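Trarkell Weekend
Jul 20, 2021

"Leave the book where it is"

I had been in the Busholm study room less than a minute when I got told off. I'd reached over to turn a book the right way up — it was lying there with its back cover showing, and I'm nosy about what people read — and the woman I had come to interview said, very nicely, "Leave the book where it is, please, I'm not up to that one yet."

She tidies desks. She'd rather I didn't use her name, because half her clients haven't told their coworkers they hired anybody. She does home offices, reception counters, the back rooms of small businesses, and twice a year she comes up to Busholm to go through the study room on the second floor of the Khokhar building. I asked if I could tag along and ask questions while she worked. She said yes, if I kept my coffee on the windowsill.

So what does she see when she walks in? To me it looked pretty clean already. A big white table with a bit of wear on it, a lower one with a yellowish-green top pushed up against it, not a lot on either.

"People think I want to see a mess," she said. "A mess is easy, you just start at one end. A room like this takes me longer. There's hardly anything out, so you have to ask about every single thing. Why is this here? Does it live here? Has it been left by somebody who's coming back?"

The book, she told me, was a good case. A hardcover lying face down at an angle on a big table could be trash to one person and somebody's whole afternoon to the next.

"I never turn them over. I look at what's facing up. If the back is facing up, I read the back. There's your barcode, there's your blurb, that's plenty to tell me if it belongs on a shelf somewhere."
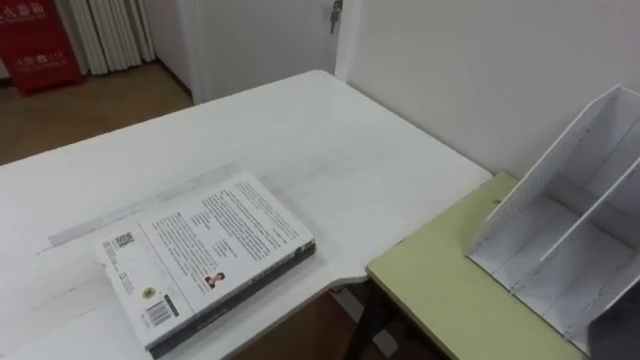 Starting out at Dritex

She didn't plan on any of this. She was in the order office at Dritex for years (they sold shelving and office supplies to schools), and she was the one who kept the sample room straight. At one point it had 700 items in it.

"Seven hundred, and they all had to be findable by a salesman who was already late," she said. "That's the best training you can get. He's not going to learn your system. He's going to open the door and look, and if he can't see it in 5 seconds he's going to take something else."

When Dritex moved its offices, a teacher who bought from them asked if she'd come and do her classroom closet on a Saturday. Then the teacher's sister wanted her kitchen done. She did the kitchen and hated it! "Kitchens are about who's married to who. I stick to paper now. Paper and the things paper goes in."

I asked what she charges and she laughed and said I could print that it was under $100 for a first visit and leave it there.

The trouble with file organizers

This is where I got a bit of a lecture, and I'm passing it along because I went home and moved my own rack that same night. She has strong feelings about desktop file organizers, the open kind with dividers. She likes them. She just thinks almost everyone puts them in the wrong place and then fills them the first day.

"You buy one, you bring it home, and you've got slots, so you think you have to put something in every slot. The electric bill goes in. Takeout menus go in. By the end of May you can't get one more thing in there and you're stacking on top."

Her rule is that a new rack stands empty for a while. You put it where you think it goes, and then you work at the desk like normal and see if your hand ever goes to it. If your hand doesn't go there by itself, move the rack.

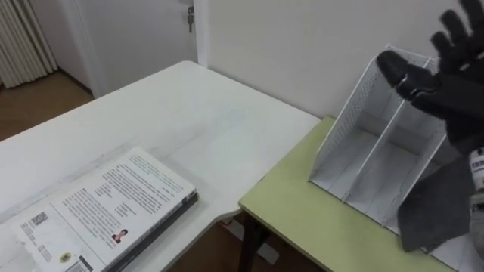

My own rack at home is a hand-me-down, solid plastic, brown, and I'd been keeping it behind my monitor where I had to stand up to reach it. I told her this and she closed her eyes for a second. Then she had me come around and look at the Busholm one, which I have to say is a lot nicer than mine, white mesh with a tall slanted back, standing on the lower green table with no folders in it. She likes mesh because you notice dust on it and you do something about it. She likes the lower table even more. "When it's on the same level you're working on, it's a wall. Drop it down a few inches and you're looking into it." And she pointed out something I would have walked right past, the gray cloth hanging down in front of the compartment on the right. With the cloth there I could only see the two slots on the left, and I'd been talking about it as if it were a two-slot rack! She was delighted. "See, you've already decided how much it holds. Anything that hangs over the front of a rack, you stop using that part of the rack."

So where should a cloth go, I asked, because I have one too, and mine lives on the back of the chair.

"Back of the chair is fine. A hook is better. In a drawer you'll never use it." She wipes tables last, by the way, after everything has been decided on. I'd always done it first, so I could feel like I was getting somewhere, and she said that was fine too if I needed the encouragement.

She wiped nothing while I was asking about this. She did run a finger along a faint grayish strip on the white table, the kind of thing I figured was old tape. I asked if it would come off.

"Maybe. If it's tape, warm water and patience. If it's a mark, then it's a table with a mark on it." She doesn't use anything stronger on a shared table. People put their sandwiches down on it.

Notebooks are different

We got on to notebooks after lunch (hers was an egg roll, mine was a granola bar from the bottom of my bag). I'd asked her whether she ever throws things away without checking, and she said receipts, dried-up pens, and the little card that comes with a stapler. Never a notebook.

"A notebook I'll hold on to for a client even if they say toss it. I put it in an envelope and write a date on it. Two people have called me later, both of them crying, and I had it both times."

She can tell a lot from the outside, she says. Stiff and shiny with square corners, that's a gift and it's blank. Soft cover, corners rubbed round, a curl along the top edge, then it has been carried around and you'd better be careful with it. She won't open one. She holds it up, looks at the edges and the cover, and puts it back down flat.

"Flat, not in the rack," she added. "The soft ones slump over in a rack. Then the cover bends and it stays bent."

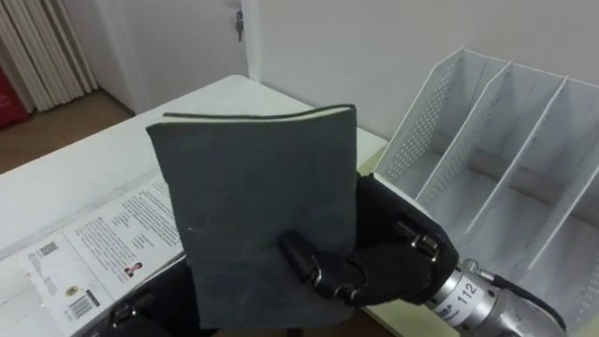
5 min read

I wanted to know about her own desk, obviously. You always want to know if the dentist flosses. She held out for a while and then told me it was a door laid across two filing cabinets, and that there was currently a sweater on it, and a bag of bulbs she'd been meaning to plant.

"But I know where my things are. If you called me tonight and asked for my car title, I could put my hand on it with the lights off."

Does it bother her to visit friends? Not at all, she said, she doesn't notice unless somebody asks. Her friends, on the other hand, apologize to her at the front door. One of them cleans off the dining table every time she comes over and puts the whole pile in the bathtub. She knows about the bathtub because she used the bathroom.

I asked what she'd tell someone who has one free hour and a desk they can't look at anymore. She thought about it for longer than I expected.

"Sit down at it first. Don't stand over it. Sit like you're going to work and put your arms out. Whatever your arms touch, deal with that. The rest can wait until another day, and if it waits a year, well, now you know something about it."

And paper? Sort by what you have to do with it, she says, and don't label anything until you've used the spot for a month. She has seen beautiful printed labels on slots full of something else entirely. At Dritex they sold a label maker that came with 100 ready-made ones, and she never met a customer who needed more than "Pay" and "Ask somebody."

By this point it was getting late and I'd run out of questions on my list, so I asked the one that had been bugging me since the morning. What was going to happen to the book?

"Oh, the book stays," she said. "I'll be back tomorrow. If it's in a different spot, then somebody's reading it, and I'll leave it alone. If it's in the same spot I'll ask downstairs."

I've got her number if you'd like a visit, and she does travel outside Busholm as long as there's parking. Write to me at the Trarkell address and I'll pass it on. Please say in your message if you have stairs.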